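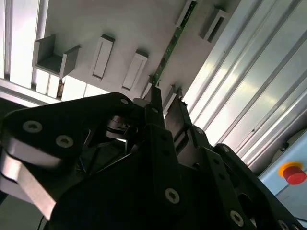 Forkora demo group, minutes, 18 October 2019

I took notes again, so blame me for the spelling! We started with the count. We're at 527 recorded runs on the Flindik job (green strip into the slotted plate), all driven by remote control, and Cabello wants 300 more before they train anything.

Next up was the motherboard job. I said the memory slots feel cramped from the driver's seat, and most of the room agreed. 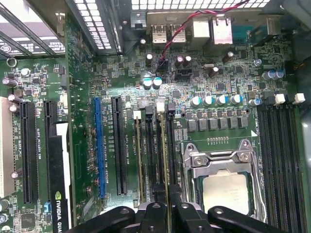

Gripper over the motherboard, memory slots on both sides of the processor.

We agreed to slow the hand controller down for that one and try it for 2 weeks. I'll change the setting on Monday (remind me, please).

Strip and plate
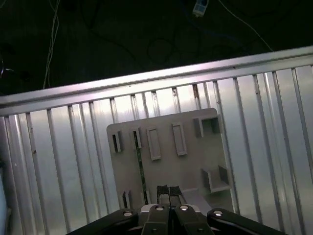

Plate position

Long chat about whether to keep turning the plate between runs. I'm for it, and so is Evell, who wrote in to say the August runs all looked too much alike.
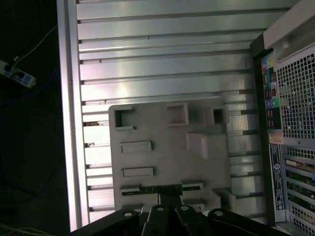
So we'll keep moving it, and whoever is driving writes the position in the log before starting. Two drivers per shift from now on, swapping at the break.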